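Home | News | Council | Sport | Letters

Ratmont library forgives everyone, including you

October 12, 2018

Ratmont library has scrapped overdue fines, ending a system that brought in $3,981 last year and cost rather more than that in envelopes.

The change took effect this morning, and every outstanding fine on the books has been wiped. Borrowers who have been crossing the street to avoid the building since the last amnesty may now use the footpath like everyone else.

Under the old rules, an overdue book cost its borrower 40 cents a day, up to a ceiling of $5, at which point there was no further reason to hurry. Staff say a good many people worked this out for themselves.

A trial at the smaller Kavness branch began in July. In its first month, 51 long-lost items came home, among them a guide to better time management and the second half of a two-volume history of the Noltine railway. The first half is still out. The branch would like it back and promises not to make a face.

The new policy has limits. Anything kept for more than eight weeks will be treated as lost and billed at replacement cost, with the bill cancelled once the item turns up. The same goes for things from the lending cupboard, which has grown to take in board games, a telescope and sports gear.

Council approved the change after a debate that ran well past its allotted time. There was no penalty for that either.

Returns can be left in the chute on Ezeani Street at any hour. The cake tins should be handed in at the desk, please, as the chute is steep.

Share 40 | Comments 3

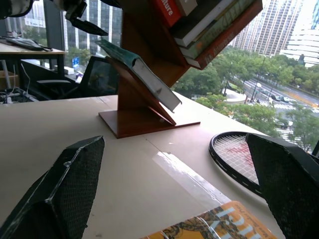 Cheuk-hei Hsu: Paid my five bucks in July. Do I get it back or just the warm feeling?

railfan_north: I have been waiting for volume one for six years. Whoever you are, please.

Marg: Good. Now do the parking.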